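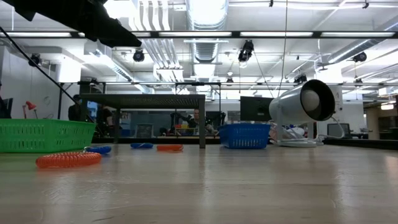
The fall swap at Resstead runs on the same rules as last year, which is to say the rules we wrote down after the year before. You may bring anything that works, anything that nearly works if you say so on a tag, and nothing that needs a story told about it before a stranger will pick it up. Small things go in baskets, please. Slotted plastic ones like the green and the blue are ideal, being light, hard to break and impossible to mistake for a donation, though we will try. Lamps are welcome with their cords attached. Last year we took in a floor lamp whose cord was "coming later," and it is still here, and so are we.

**When and where**

The swap is on 25/10/2026 in the lower hall at Resstead, the one with the ramp. Drop-off opens at 9 in the morning and closes when the tables are full. Browsing starts once drop-off ends. There is a door between these two activities and it will be shut. Every year a few people discover that they need to "just check on something" they brought in, and every year the something turns out to be next to the good cookware.

Parking is behind the hall and along the Ketumar side of the block. The bakery on the corner has asked us, with more patience than we deserve, to leave its loading space alone. If you see a gap that looks too good to be true, it has a bread truck in its future.

**How the tickets work**

You get a ticket for each item we accept, and a ticket gets you an item. That's the system. A toaster is one ticket. A set of plates is one ticket, and so is a single plate, so you may want to think about that before you unpack them individually at the desk. Jigsaw puzzles are one ticket with all their pieces and one ticket without, on the grounds that we have no intention of checking.

Tickets from last year are no good this year. They were yellow. This year's are also yellow, because the roll was enormous and we are thrifty people, but they have a stamp on the back. We would describe the stamp, but some of you are handy.

If you have nothing to bring, come anyway. There is a free table by the stage and it is often the best one in the room. I got my winter boots off it, and a waffle iron that has outlived two of my own purchases.

**Things we can't take**

Mattresses, car seats, paint, anything with a smell. Encyclopedias, with regret. Exercise equipment larger than a carry-on suitcase, with no regret at all. Bread machines are on a one-year pause while we find homes for the ones we have. If you would like a bread machine, please write to us. If you would like 3, write faster.

Clothes are fine if they're clean and folded. Socks are fine if they're new. There was a long discussion of this in August and I don't plan to reopen it.

**Last year, for the record**

We moved 2,133 items through the hall, counting each box of books as one item and each fondue set as one item plus a sigh. What was left at the end went to Kashyap, the thrift store out past the water tower, and they have kindly agreed to take the leftovers again. They did ask that we stop sending lids. A pot may travel with its lid. A lid may not travel alone.

Somebody also left a very nice umbrella hanging on the coat rack. It has a curved handle and we've been calling it "the good umbrella," and it has been borrowed so often that its owner may have to stand in line. Claim it at the desk.

**The repair corner**

New this time is a repair corner, on loan from the Trovimden fix-it club. They'll look at small appliances, wobbly chairs, torn seams and stuck zippers. The limit is 2 things per household. They will tell you frankly when an item is past saving, and I'm told they enjoy this part, so brace yourself if you're bringing something of your grandmother's. They don't do phones. They don't do printers either, and the look you'll get for asking is not worth it.

Bring the item dry, empty and reasonably free of crumbs. If it came with a special screwdriver and you still have the special screwdriver, bring that too, and expect to be treated like royalty.

**Food**

Soup, rolls and coffee from noon until they're gone. The soup is lentil. There was a vote, and the lentil people turned up. Pie is by the slice and payment is cash in the jar, exact change if you can stand it.

**We still need**

Folding tables, if you have one you trust. Strong tape. Grocery bags, paper or cloth. Also two or three people willing to stay until the floor is swept, a job with no glory in it but first pick of whatever pie is left. Leave your name on the sheet in the front hallway. The pen on the string works if you shake it.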